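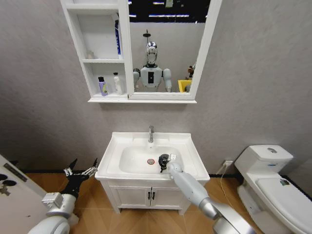 Calcaire, pression, débit : l'eau domestique vue par une hydraulicienne

Imogen Lockwood dirige le service mesures de Mitdale, bureau d'études spécialisé dans les réseaux intérieurs. Elle a passé l'hiver dernier à Bragança, où son équipe a relevé la pression et la dureté de l'eau dans 1 438 logements anciens. Nous l'avons interrogée en juin sur la méthode et sur les résultats exploitables par un gestionnaire d'immeuble.

La campagne repose sur un enregistreur posé en aval du compteur, qui stocke la pression toutes les 12 secondes. « Une valeur isolée ne renseigne sur rien, explique-t-elle. Entre 7 h et 8 h, la pression d'une colonne peut perdre un bar. Le plombier qui passe à 15 h conclut que l'installation est saine. » Sur l'ensemble relevé, 1 032 logements dépassaient trois bars en pression statique nocturne. Elle y voit la première cause d'usure des joints et des flexibles, avant la qualité de l'eau.

Le réducteur de pression reste selon elle mal entretenu. « On le règle à la pose, puis on l'oublie. Le siège s'entartre, le clapet ne ferme plus et la pression aval remonte la nuit. Un manomètre à demeure permet de le constater sans démontage. »

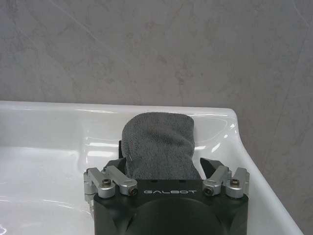

Serviette en éponge gris foncé au-dessus d'une vasque en céramique blanche.

Sur le calcaire, Imogen Lockwood se montre réservée quant à l'adoucissement systématique. Son équipe distingue l'eau froide, peu entartrante aux températures usuelles, et l'eau chaude, où le dépôt s'accélère nettement au-delà de 60 °C. « Adoucir toute l'arrivée pour protéger un ballon, c'est surdimensionner. Je traite le départ d'eau chaude, je conserve une dureté résiduelle et je contrôle le mélange deux fois par an. »

Graham Cropper, responsable technique de Clakerberg, qui exploite des immeubles à Skistham, a relu le protocole. Il conteste un point : la durée d'enregistrement, fixée à une semaine. « Une semaine ne couvre ni les congés ni les purges du réseau public. Nous enregistrons un mois. » Imogen Lockwood admet l'objection pour les bâtiments de grande hauteur et la rejette pour les autres, où l'écart constaté entre les deux durées reste inférieur à l'incertitude du capteur.

Reste le coût. Mitdale facture 3 000 euros par colonne montante, pose et rapport compris. Le poste principal est la dépose des enregistreurs, qui suppose un second accès à chaque logement.

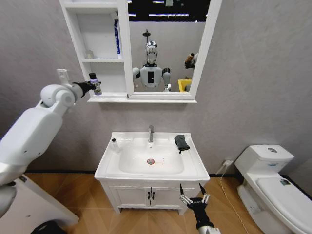 Ce que le gestionnaire peut vérifier lui-même

« Fermer tous les points de puisage, relever le compteur à 23 h, le relever à 6 h. Si l'index a bougé, il y a une fuite, souvent au mécanisme de chasse. » Elle recommande ensuite de nettoyer les mousseurs au vinaigre et de comparer le débit avant et après, au seau gradué. Un débit inchangé oriente vers le robinet d'arrêt ou le flexible. Les relevés sont à consigner sur la fiche du logement, avec l'heure et la position du robinet général.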